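Linen finishing operative (towels and flatwork)
Zaugg Textile Services, Jodham site
Part time, permanent. Two posts.

Zaugg launders and finishes towels, bed linen and table linen for hotels and leisure centres. The Jodham site handles terry goods only. We are recruiting for the finishing room, which takes dried goods from the tumblers and passes them to packing.

Duties

Dried towels are delivered to the finishing tables unsorted. The operative takes one towel at a time, opens it out on the cloth-covered table, checks both faces and all hems, and folds to the customer's pattern. Towels with pulled loops, open hems or staining are set aside and entered on the reject sheet under the correct code. Folded goods are stacked with the closed edge facing out.

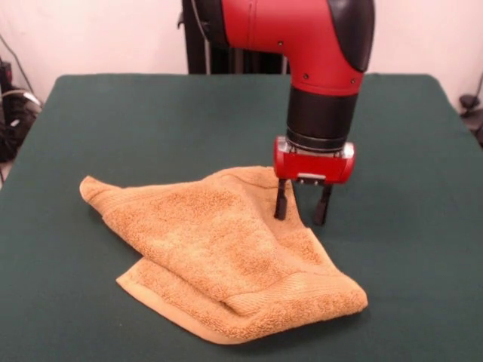 Tan terry towel, crumpled, on the green table covering.

The standard rate is 135 hand towels per hour after training. Bath sheets are timed separately. Packs are made up in bundles of 50 and labelled with the customer number and fold code.

Requirements

Able to stand for the length of a shift, with breaks.
Good near vision, with glasses if needed, and reliable colour matching between shades of the same range.
Able to read a fold card and follow it without variation.
Previous laundry or textile work is useful but not required.
Lint is present in the room at all times. Applicants with a known breathing condition should state this on the form so that a mask fitting can be arranged.

Hours and training

The shift runs from 6.30 am to 12.30 pm. Training lasts around 2 weeks and is paid at the full rate. It covers the fold cards, reject codes and the Gistudov stock system, in which all finished bundles are booked out. Overtime is offered from April, when the leisure centre contracts increase, and is optional.

How to apply

Ask for form 726 at the Jodham gatehouse or by post. Return it to Damian Riedl, Finishing Room, marked with the post title. Shortlisted applicants will be asked to complete a short folding test on site.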